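Soft Hands, Small Budget

A home-built gripper learns its way around the kitchen
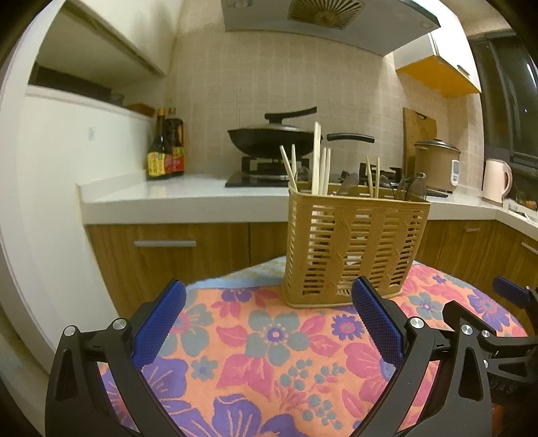 Chopsticks first

Randi Sjöberg and Afonso Pacheco started their gripper last August, in a shared workshop where they rent a bench and a shelf. They call it Skirnar. It is a hand-held tool with a black body and two blue padded fingers that face each other, and most of its testing is done in an ordinary kitchen.

The usual job is a tan plastic utensil basket full of wooden chopsticks, set on a flowered towel in front of the stove. Chopsticks are thin, they lean on one another, and they roll when pinched off-centre. The person holding the tool picks one out, puts it down and goes back for the next. A session is 20 picks.

"I wanted to start with mugs," says Pacheco. "Randi said mugs were too easy."

Pads and pivots

The finger pads have taken the most work. The first set was smooth and the chopsticks slid straight through. The current ones have a textured face, and they are the fourth version – Sjöberg keeps the old ones in an ice cream tub under the bench.

The arms were redrawn twice to take the slop out of the pivots. Parts have cost the pair $84 so far, not counting a set of bearings that turned up in the wrong size and couldn't be returned.

What comes next is a motor, so the same fingers can go on a small arm at the workshop. Pacheco has the mount drawn up. Sjöberg would like another six sessions by hand before anyone cuts metal, and for now the drawing is pinned above the bench.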